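The twelve rules of folding

Iulian Roman keeps his house rules on one side of a sheet of paper, and he is delighted when anyone asks to read them. There are 12. He runs the home recordings at Nusano, where people take a hand-held gripper into ordinary bedrooms and kitchens and do the chores with it, so that robot arms can later learn from the recordings.

"When we started we had 29 rules and everyone hated them," he says, laughing. "I hated them, and I wrote them! You can't fold a towel with 29 things in your head."

The cutting down was mostly the work of Évan Jacquet, who came over from Enomden in November and spent his first fortnight watching recordings with the sound off. He wanted to know which rules made any difference to the data and which were there because somebody had once been annoyed.

"Speed was the big one," Jacquet says. "The old sheet said move slowly. So people moved like they were underwater, and we got lovely clear pictures of a way of folding that no human being has ever used. Now it says move at the pace you'd move at home, and stop for a breath before you close the fingers. That's it. A bit of blur in the middle of a lift is fine by me."

Bedding is his favourite subject. He can talk about it for a very long time, and I was happy to let him. Thin white cotton, he tells me, is where good habits show.

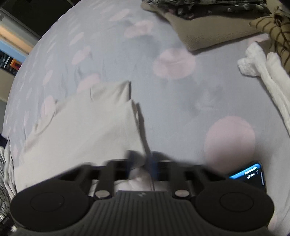 A white cloth lifted over a spotted sheet with the hand-held gripper.

Rule four covers the pinch: take the cloth by an edge or a fold, never by a handful from the middle. Rule five says that if you miss, you carry on and try again, and you don't delete the attempt. Roman is fierce about that one.

"A miss followed by a good second go is gold," he says. "People are embarrassed and want to throw it away. Please don't! A robot is going to miss all day long. It needs to see what you do next."

And tidying up beforehand? I had expected a rule saying clear the bed first. Rule seven says the reverse – leave the blankets and the odds and ends where they are, unless something could break or get tangled in the fingers. Anything with a person's name or messages on show should be turned over or moved, and that is checked again before a recording leaves the building. Jacquet would like this part to be stricter. They were still arguing about the wording when I visited.

The pair have now gone through nearly 600 recordings against the new sheet, marking each one by hand. Two partners, Gautier and Firero, have asked for copies, and Roman has sent them with a note asking what they would cross out.

"I'd love it to be ten," he says. Jacquet, across the table, is already shaking his head and pointing at rule nine, the one on drawers.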